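Clean the lens first

When a two-arm cell starts missing its picks, the first thing most people do is open the calibration menu. I think that is the wrong habit, and I think the way we write maintenance schedules encourages it.

I look after the handling cell at our Clornthorpe site. It has two arms with a small camera mounted at the wrist, and it spends its day on cups, saucers and clear plastic containers. Sakwood built the cell and Dasteck supplies the grippers. The manual that came with it has a page on greasing, a long chapter on calibration, and one line on the cameras: "inspect periodically." I don't know what periodically means, and neither did the person at Sakwood I called.

In December the cell began to close its fingers a little to the side of where it should. We recalibrated on a Friday afternoon and it behaved through the weekend. By the next week it was off again. I pulled the log, and the fault had started at cycle 2,194 after the last service. There had been no crash and no change of part. One of the camera brackets had a screw that turned under my fingers.

We had calibrated a loose camera. The numbers were right for as long as the bracket stayed put, then the cable tugged on it and they were wrong again. 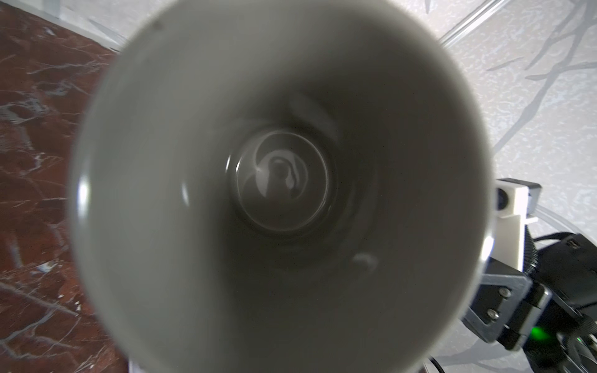
Wrist camera view over a white cup, with the other arm's camera bracket and gripper at right.

I now look at the live view before I look at anything else. A white glazed cup is a good thing to put under the camera. The inside throws back bright streaks that are easy to find, and the ring at the bottom gives you an edge to judge by. If a speck shows up, I turn the cup. A speck that turns with it belongs to the cup. One that stays where it was is on the lens, and I get the cloth.

Then I check the brackets by hand. Ours are 3D printed, and printed plastic creeps under a screw head. Metal brackets would creep less, and Ragnarsson quoted us for a pair. I turned them down. A printed one weighs very little and can be replaced the same day, and if it takes a knock I would sooner lose the bracket than the camera. I know people who disagree with me on this.

After that comes the cable. I move the wrist slowly through its full travel and watch whether the loop pulls tight at any point. Calibration is last.

The objection I hear is that this depends on somebody caring, while a calibration routine runs the same way every time. Fair enough. But the routine takes the mounting on trust, and it will pass a bad one. A check by hand at the start of each shift costs a few minutes. We lost most of a week to that screw.

Suppliers should put the check in the manual, with an interval and a torque figure for every camera screw. Until they do, write your own and tape it to the cabinet door. Ours says every 100 cycles for the lens and every shift for the brackets.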